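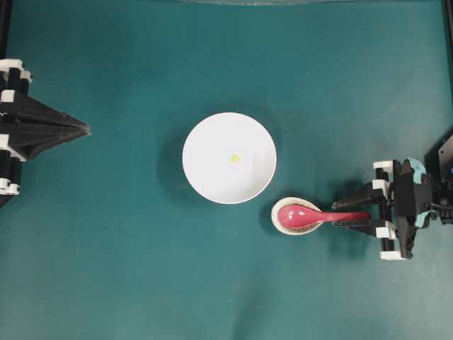 Brondgate Wrist Monitor: First Impressions

I bought the Brondgate in December to follow my blood pressure at home. The cuff is soft and closes easily with one hand.

Readings

It keeps 200 readings in memory. I rest five minutes before each one — my doctor asked for this.
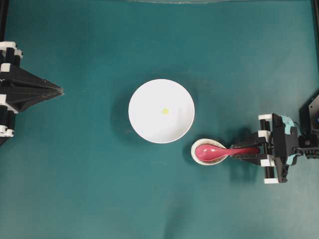 The numbers stay close to those of my old Trulteck arm model, but only when I hold my wrist at the height of the heart.
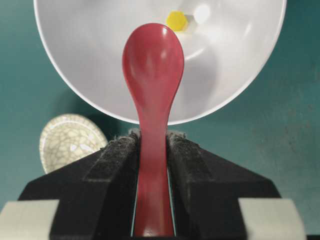 What I Do Not Like

The beep is loud, and I did not find how to turn it off.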